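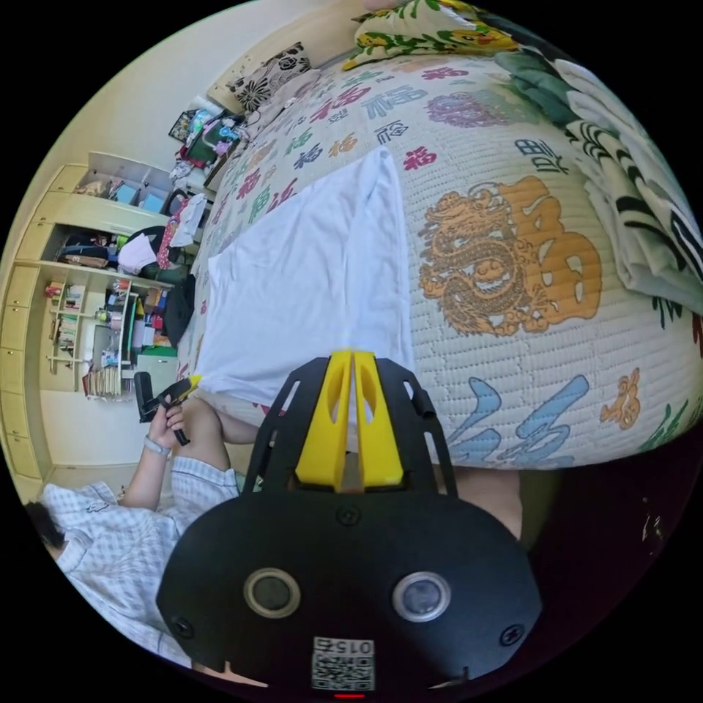
The Julside is a hand-held two-finger gripper for recording demonstrations, and it goes out of the door with angled yellow fingers as standard. It is held and worked by one person, needs no arm behind it, and is meant for ordinary rooms as well as benches. Soft goods are where most buyers want to know how the fingers behave, so we put ours to work on bedding: a quilted bedspread with big printed characters, a pillow lying flat, and a patterned blanket bunched up to one side. The slot through each finger and the cut-out windows in the black frame leave a fair amount of cloth in view past the tool, and on a busy print like this one that helps the person holding it to see where the tips are going.

Order code: Julside 1359
Price: on request, see the end of the page
Lead time: 19 working days

## What you get

- One Julside gripper, black body
- One pair of angled fingers, yellow, fitted
- One pair of flat fingers, unfitted
- Spare screws for the finger mounts
- Hex key
- Charging lead, no plug
- Printed set-up card

The carry case is sold separately. So is the Azar wrist mount, which fits the same body to an arm when you want recorded and played-back grasps to use the same fingers.

## Fingers

Both sets are the same length and fit the same mount. They can be swapped without recalibrating if you stay within one type, but going from angled to flat means running the set-up card again from step two.

**Angled.** The better choice for cloth, bags, pillows, and anything that has to be picked up from a flat surface. The tips meet first, so a fold can be pinched without taking the layer underneath. On thick quilting you will need to push down a little before closing. The slots let the finger give slightly under load and it springs back when you let go.

**Flat.** Better for boxes, books and bottles. They hold a book by the spine more firmly than the angled pair. On thin cotton they tend to slide, and we don't suggest them for bedding.

A third set with a rubber face was tried in January and dropped. The rubber picked up lint and left marks on pale fabric.

## How it compares

We sell three hand-held units and are often asked which one to buy. The notes below come from our own trials, carried out by Emiliano Ayala in furnished rooms and at the bench. Each unit did 50 grasps per item with the fingers it ships with. A grasp was counted as good if the item was lifted clear and held for five seconds.

| Item | Julside (angled) | Suslow | Grumelix |
|---|---|---|---|
| Pillow, by the corner | 50 | 47 | 50 |
| Bedspread edge, quilted | 46 | 38 | 41 |
| Folded blanket | 48 | 44 | 48 |
| Paperback, lying flat | 31 | 42 | 29 |
| Small carton | 45 | 49 | 46 |

The Suslow has wider, stiffer fingers and does better on hard objects. It is also the heaviest of the three, and after a long session you notice it in the wrist. If your work is mainly shelves and boxes, buy the Suslow.

The Grumelix opens wider than the Julside and is very close to it on bedding. Its trigger is stiffer. Emiliano's note on it reads: "Good grip, tiring thumb, would not want it for a whole afternoon." Spare fingers for it have been hard to get hold of and we are not taking orders for them at present.

The Julside sits between the two. Its weak point is a thin object lying flat on a hard surface, as the paperback figure shows. With the flat fingers fitted it managed 39 on the same book.

## Using it in furnished rooms

A few points from the trials that may save you time.

- Start with the bed made and put it back the same way between runs. We marked the corners of the bedspread with small pieces of tape.
- Patterned cloth is easier to follow in the recording than plain white. Plain white sheets near a window gave us the most lost tracking.
- Keep sleeves clear of the underside of the body. A loose cuff can cover a lens and you may not notice until you play the session back.
- Two people can work on the same bed, but agree who takes which side. Recordings with hands crossing in front of the tool were mostly thrown away.
- Don't drag the fingers along the cloth when closed. Lift, move, lower. Dragging wears the tips and rucks up the quilting.
- Soft items sag as they leave the bed, so lift slowly for the first few centimetres.

Glossy wardrobe doors and mirrors caused trouble with all three units. Covering a mirror with a towel was enough.

## Labels and setting up

Every body carries a QR label with a four-digit number on it. Scan it at the start of a session so that the recordings are filed against the right unit. If you run several units in one room, write the number on your session sheet as well. Labels can be wiped with a damp cloth. Solvent wipes will take the print off, and a replacement label has to come from us.

Set-up takes 20 minutes the first time and much less after that. The steps are on the card:

1. Charge fully.
2. Fit the fingers and check they close evenly along the tips.
3. Open and close the trigger ten times with nothing between the fingers.
4. Scan the label.
5. Record a short test and play it back before starting properly.

If the fingers close unevenly, loosen the mount screws half a turn, close the trigger, and tighten again with the fingers held shut. Don't overtighten - the threads are in plastic.

## Care and spares

Angled fingers last well on cloth and less well on cardboard, which scuffs the tips. Change them as a pair. Clean the lenses with a dry lens cloth only. Store the unit with the fingers open.

| Spare | Code |
|---|---|
| Angled fingers, pair | 1359-A |
| Flat fingers, pair | 1359-F |
| Mount screws, pack | 1359-S |
| Charging lead | 1359-C |
| Azar wrist mount | Azar J |

## Ordering and loans

Prices depend on quantity, with a break at five units. Send the order code, the number of units and a delivery address through the enquiry form and we will reply with a quote. Loan units are available for two weeks within the UK. You pay carriage both ways, and it comes off the bill if you go on to buy.

Questions about the trials, including the full grasp sheets for each item, go to Emiliano Ayala through the same form. Please put "Julside" in the subject line.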